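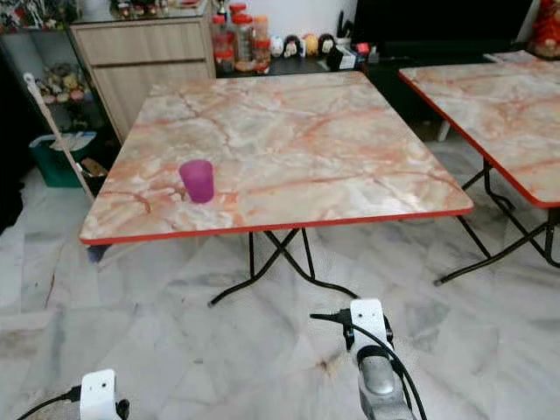 Small folding tables are common in shared student kitchens, and this project set out to find whether two of them could take the place of one fixed dining table in the common room at Tirside. The work was carried out in February and written up over the summer. The tables chosen were of one design, with a square marble-print top in pink and cream, a thin red plastic edge and black metal legs that cross in an X and end in small feet. A purple plastic cup, as on the left half of the nearer top, served as the standard light load in all the trials, as it is the kind of object most often left on such a table.

1. Background

The fixed table at Tirside seats six and blocks access to the drawers along the wall when the chairs are out. Residents had asked for it to be removed. The Tinix catalogue lists a folding table of suitable size, but only with a plain top, and the pair used in the project was bought second-hand through Kalniņš. No assembly sheet came with them. Dimensions were therefore taken directly from the tables. Each top measures 695 mm along the side.

2. Method

Three properties were examined: level, resistance to rocking, and movement of a light object when the top is knocked.

Level was checked with a spirit level laid along both diagonals. Rocking was checked by pressing down on each corner in turn and measuring the lift of the opposite foot with feeler gauges. For the third test, a cup was placed on the top and a bag of rice (Tasteo, 500 g) was swung on a string against the edge from a fixed height. The displacement of the cup was marked with a soft pencil and measured. The test was repeated 25 times with the cup empty and 25 times with it half full of water.

All tests were done on the same area of floor. The second table was kept nearby in the open position and tested in the same way afterwards.

3. Results

Both tables were level within the accuracy of the instrument. On the first table, the lift at the opposite foot did not exceed 2 mm at any corner. The second table gave a lower figure at three corners and the same figure at the fourth.

The empty cup moved in every trial. The half-full cup moved in fewer than half of them and no water was spilt. Direction of movement was always away from the knock. The plastic edge stands slightly proud of the printed surface on both tables, and on two occasions it stopped the empty cup at the far side.

4. Discussion

The rocking is small and can be felt by a seated person only when leaning on a corner. It comes from play at the pivot where the legs cross – tightening the bolt reduced it, but made the table stiff to fold. A washer would probably be a better remedy. This was not tried.

Used side by side, the two tops do not form a continuous surface. Plates should not be placed across the join.

5. Recommendation

The pair is suitable for meals for up to four people. The feet should be checked for wear each term.

Report submitted 2 August 2024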